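Pimideo Page Setup, Section 2: Albums and Tagging

Read this before you post anything. Settings first, photos after.

1. Log in. Open your page, click Settings, then Albums.
2. Click New Album. Give it a name. Keep it short, long names get chopped on phones.
3. Set who can see it. Default is Everyone. Change it now, not later. 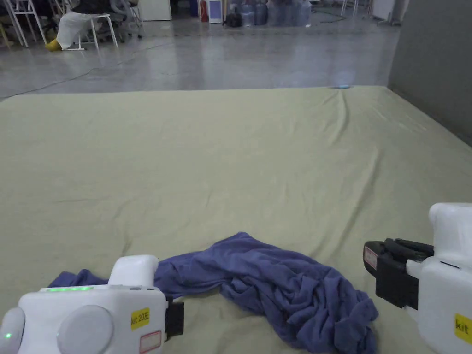

Blue cloth on the green sheet.

4. Click Add Photos. Max 546 per album. Over that it just stops, no warning.
5. Wait for the green check. Dont close the tab.

Note: old Stillosmont albums import with the dates wrong. Fix by hand.

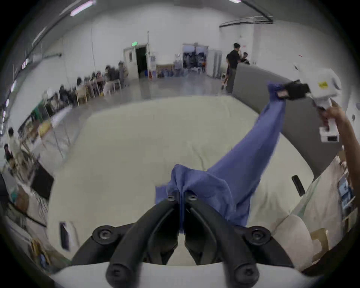 Tagging is off on new pages. Turn it on under Privacy, then Tags. Click a spot on the photo and type a name. Tags work on things too, so a shot like the blue cloth held at two ends can take one tag at each grip. Hit Save or you lose the lot.

6. Set Tag Review to On. Friends can tag you, but you approve first.

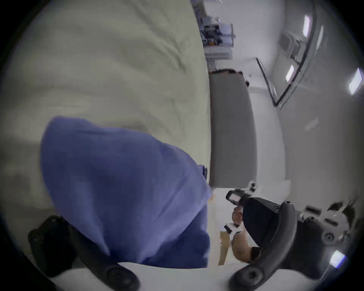
Blue cloth bunched up on the sheet.

CAUTION: deleting an album deletes the comments to. No undo.

7. Pick a cover. Click the photo, then Make Cover.
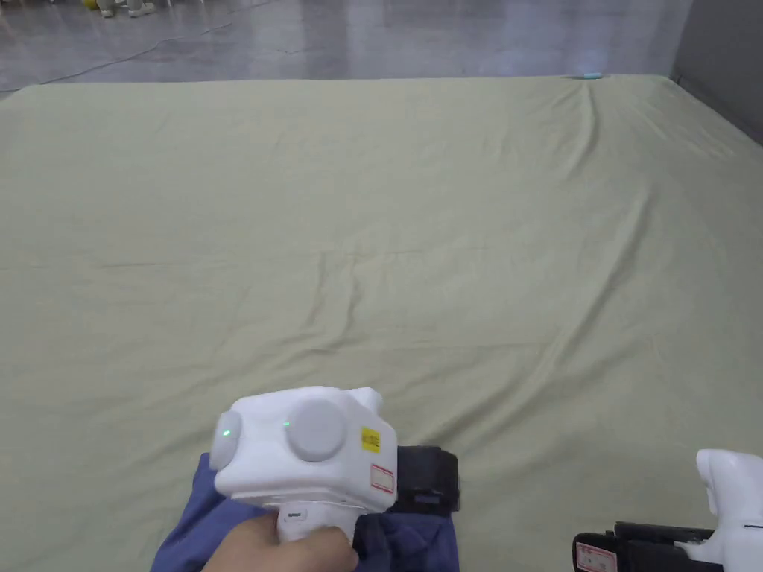
8. Check the result logged out. If the album still shows and it shoudn't, go back to step 3.

Error 1842 = file too big. Error 1771 = log in again.

Updated Nov 6, 2022, Trinidad Paredes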